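Print this page | E-mail this page

We use cookies to remember your settings. By continuing to use this site you accept our cookie notice.

Speaker notes: Running a Shared Kitchen on Paper

Notes for the afternoon session. The slides carry very little text, so most of the talk is written out below. I have left in the reminders to myself.

Opening

Start without the title slide. Ask who in the room has shared a kitchen with people they did not choose. Wait for hands. Then ask who has read the kitchen rules posted on the wall. There will be fewer hands.

My subject today is the written side of shared kitchens: labels, sign-up sheets, shelf plans, cleaning rotas and the notice on the refrigerator. I have worked with two housing groups on this, Enent and Skonari. Enent runs a large building with one kitchen on the ground floor, used by 17 households. Skonari is smaller and has a kitchen on each landing. Most of what I say comes from Enent, where things went wrong more often and left more paper behind.

Say early on that I am not an architect. I can't tell people where to put the sink.

Part one: the wall

When I first came to Enent in January, the wall beside the door was covered in notices. Several were laminated. One had been answered in pencil, and the answer had been answered in ink. The oldest notice gave opening hours for a storeroom that had been turned into a bike room.

We took everything down and put it on a table in the hall. Then we sorted it by what each sheet wanted the reader to do. Most of the sheets did not want the reader to do anything. They were complaints, or they recorded a decision with no instruction attached. "It was agreed that pans are shared" is a decision. A new tenant reading it doesn't know which pans, or where they go afterward.

Read the pan notice aloud here. Pause.

The sheets that did ask for something often asked for it in the wrong place. The notice about the oven was by the door. The notice about the door was on the refrigerator. People read what is in front of them while they are waiting for water to boil, and they read very little on the way in. 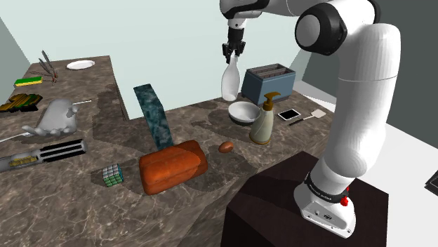
So the first rule we wrote was about distance. An instruction goes within arm's reach of the thing it is about. If there is no surface within reach, the instruction is shortened until it fits on a tag. We used luggage tags at first, and later some card tags from Vamard, which hold up to steam if you trim the corners.

The second rule was that every sheet carries a month. Three months later it comes down, whether or not it is still true. If it is still true, somebody has to want it enough to write it again. At Enent, most of the sheets were not rewritten. The kitchen ran the same without them.

Expect a question on safety notices. Answer: fire and gas notices are exempt, they have their own frame, and nothing else goes in that frame.

Part two: the shelf plan

Slide with the shelf plan. Leave it up for a while.

The old plan gave each household a shelf. It looked fair on paper. In use it failed because households are different sizes, and the top shelves are out of reach for shorter tenants. People traded shelves privately and the plan was never updated. By the time I saw it, it was mostly a record of who had moved out.

The new plan is by use. Dry goods are still private and stay in marked boxes. Everything that gets washed and put back is shared and has a place by type. Bowls go with bowls. A tenant who brings in a favorite dish can keep it with the private boxes, and if it is left with the shared things it counts as shared. That line took two meetings to agree on and has held up well since.

Skip the next paragraph if running late.

We tried outlines painted on the shelf, the way tools are hung in a workshop. People liked the look of it. Then a few dishes broke, the replacements were another size, and the outlines became wrong. We painted over them. A plain word on the shelf edge does the job and can be changed in a minute.
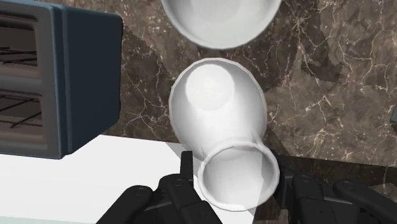

At Skonari they went a different way and wrote nothing on the shelves at all. Each landing has so few people that a question across the hall is quicker than a label. I think that is right for them. It stops working when tenants keep different hours, and one landing has already asked for labels after a night-shift worker moved in.

Part three: the rota

This is the part people come for, so slow down.

Enent had a weekly cleaning rota with 52 rows, printed once a year and taped inside a cupboard. By spring it was always out of date. Someone moved, someone swapped, and the whole sheet below that row was off. The arguments I heard in that kitchen were nearly all about whose week it was. Very few were about dirt.

We replaced it with a card that gets passed along. The household holding the card has the kitchen that week. On the back is a short list of jobs, written by the tenants themselves. When the jobs are done, the card goes to the next door. If a household is away, the card skips them and they take it when they return.

People ask what happens if somebody keeps the card. It has happened. The kitchen got worse, neighbors asked where the card was, and it came out from under a door. With the old rota there was no object to ask about.

Mention Miah briefly. It is the software the housing office uses for repairs, and it can produce a rota. The office would like the tenants to use it. The tenants prefer the card. I have no strong view, but a rota in Miah can't be read by anyone standing at the stove with wet hands.

Part four: writing the sheet

Short practical section. Hand out the blank sheets now – not earlier, or people will write on them during part three.

Use one verb per line. Put it first. "Wipe the hob after frying" works. "The hob should be kept clean at all times" has been on kitchen walls for decades and has cleaned nothing.

Leave out thanks in advance. Tenants told us it reads as a scolding.

Leave out capitals and underlining. If one line is underlined, the rest look optional.

Write it by hand if your handwriting is clear. At Enent the handwritten sheets were corrected when they were wrong. The printed ones were left up, errors and all.

Give the room ten minutes to rewrite a notice from their own building. Walk around. Ask for a volunteer to read before and after versions, and have the pan notice ready in case no one offers.

Questions

Leave the shelf plan up during questions. Likely ones: guests, refrigerators, what to do about food with no name on it. On the last, Enent has a basket by the window and a rule that anything in it is free after breakfast.

Collect the pens.

Contact | Copyright, all rights reserved | Back to top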